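Game-Night Helpers Wanted at Floststead Ice Arena

The Nodard junior hockey club is getting ready for another season, and we'd love to add a few friendly faces to our game-night crew. We play 28 home dates starting in October, usually in front of over 700 fans, and there is always room for one more person who likes a cold rink and a good third period.

We need scorekeepers, penalty box attendants and someone to run the clock — you don't have to have played, but you should know icing from offside, or be happy to learn it from Raimo Rautiainen, who will train you at two preseason scrimmages. Shifts run four hours and pay $200 a weekend, with supper included.

To apply, send a short note about yourself to Manee Yensuk at the arena office, Box 3088, Floststead. Tell us which nights suit you and whether you can skate. 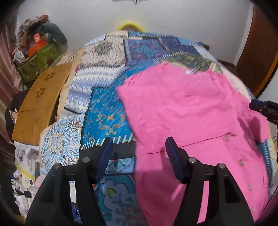
If you can't skate, please write anyway, as most of these jobs are done sitting down.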